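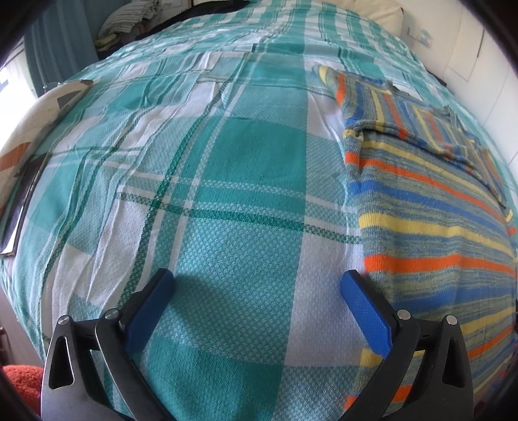
A bedspread is the outermost covering of a made bed, laid over the sheets and blankets and usually over the pillows. It differs from a coverlet mainly in size. A coverlet ends a short distance below the mattress edge, while a bedspread in the strict sense reaches to or near the floor on three sides. In everyday use the two words are often interchanged, and retailers apply either one to any single-layer decorative cover without filling.

Construction

Most bedspreads are woven in one layer. Common structures include plain weave, basket weave, matelassé and waffle weave. In basket weave, two or more warp yarns pass together over and under an equal number of weft yarns, producing a small checkerboard texture. The cloth is flexible and drapes well, but it has fewer interlacings than plain weave and therefore snags more easily and can shift at the seams. Wide covers are woven full width on broad looms or joined from panels. In a paneled cover, seams are normally placed to either side of the center, so that no join runs down the middle of the bed.

Plaid patterns are formed by repeating a sequence of colored yarns in both warp and weft. Where bands of the same color cross, the color is solid; where different colors cross, an intermediate shade appears. A large repeat suits a bed better than a small one, though panels must then be matched at the seams. Plaid also shows misalignment clearly, and a cover laid a few degrees off square is easier to notice than a plain one.

Placing and straightening

The cover is centered first by its pattern or center fold, then drawn toward the foot and evened at the sides. Wrinkles are worked from the middle outward with the flat of the hand. Pulling from one corner tends to set a diagonal crease across the upper part of the bed. Pillows may be covered by a tuck at the head or left exposed on top – the second arrangement needs less length. Cushions are added last.

Items left on the bed

The bed is frequently used as a work surface for sorting and folding clothes. Knitted garments are better folded than hung, as their own weight stretches the shoulders. A striped sweater is laid face down and smoothed until the stripes run level, the sleeves are brought across the back, and the body is folded up from the hem. Zippers, hooks and jewelry should be kept clear of loosely woven covers. A snagged yarn is eased back through the weave with a blunt needle and should not be cut.

Care

Cotton bedspreads are generally washed in cool or warm water and dried on low heat. Strong teals and dark greens may release dye in the first washes and are kept apart from white linens. A heavy cover needs a large-capacity drum, since a crowded load rinses poorly. Between washes it is shaken out and aired. For storage it is folded loosely or rolled, and refolded along different lines every 6 months to prevent permanent creases.

See also: Blanket; Coverlet; Plaid; Quilt; Throw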